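Cups, Hands and Patience: A Gallery from the Dumlao Grasping Study
Posted December 2023 by Ginette Lemaire
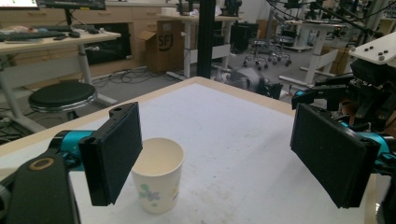
One paper cup on the white sheet, standing between the two black fingers.

Why would anyone teach a robot to pick up a paper cup when people have been building robot grippers for decades?
Because a cup that gives when you squeeze it is still a hard thing to hold well, and what works on a stiff plastic part will often crush a cup or let it slide. We wanted to find out how much of a person's feel for the job could be passed along by having that person do it with the gripper in their own hand.

Welcome, and thank you for stopping by! Quite a few of you wrote after the open evening asking for something you could look at with a cup of coffee and no equations, and I have been promising this page for far too long. The study goes by the name Dumlao inside the lab (it was Severyn's choice, and he has his reasons), and the question behind it is a simple one. If a person carries a gripper around and uses it to do small table chores, can a robot learn those chores from the recordings alone, without anyone ever steering the robot itself?

We gathered 1121 recordings for this first round. After Josué Rangel had gone through the lot, very patiently and with a great deal of tea, 913 of them were good enough to train on. The ones he set aside were mostly false starts, or moments when the person's hand went so fast that the motion could not be followed. Severyn Shevchuk then trained the same model several times over, on bigger and bigger helpings of the data, so that we could see where the learning picked up and where it leveled off.

As for the picture, I chose it over many others because I am fond of that green and gray-purple print, and also because it gives you the view we work from all day long. The camera rides on the hand-held tool, so whatever the tool faces is what you get, with a finger on either side and the room going on behind. A model trained on views like this one has to work out that the cup matters and the stools and cables and cardboard boxes do not, and I think that is a lovely problem. The left finger overlaps the rim from this angle, too, and a bit of hidden rim is something the model has to cope with on nearly every approach.

Now for the result, which pleased us very much. We gave the finished model 200 cup pickups on the robot and compared it with an older method of ours, Millonis, which also had 200 tries and which plans its grasp from the shape of the cup alone. The new one did clearly better with cups placed near the table's edges, and it was gentler, too: it closed more slowly at the end, much as people do. Where it still struggles is with a cup lying on its side, and there the old method holds its own. Benedito Conceição is writing up the full numbers, with all the proper caveats, and I won't steal his thunder.

The next round starts in January, with bowls and spoons added to the cups. If you came to the open evening and left your name on the sign-up sheet, Josué will be in touch about a morning slot. Bring short sleeves, since long cuffs do get in the way of the tool.

Comments (3)

Genivaldo Trindade
Lovely to see this up at last, Ginette. Did the model do any worse with plain cups than with printed ones? We had trouble with white on white at Jinbridge.

Ginette Lemaire
A little worse, yes, mostly at the rim. Benedito has a whole section on it, and I'll ask him to send you the draft.

marbled_rye
I tried the hand-held gripper at the open evening and it was harder than it looked! My wrist kept wanting to help. Please put me down for the spoons.

Related
Millonis: planning a grasp from shape alone
How we sort good recordings from bad ones
Notes from our visit to Zullesham
Open evening: your questions answered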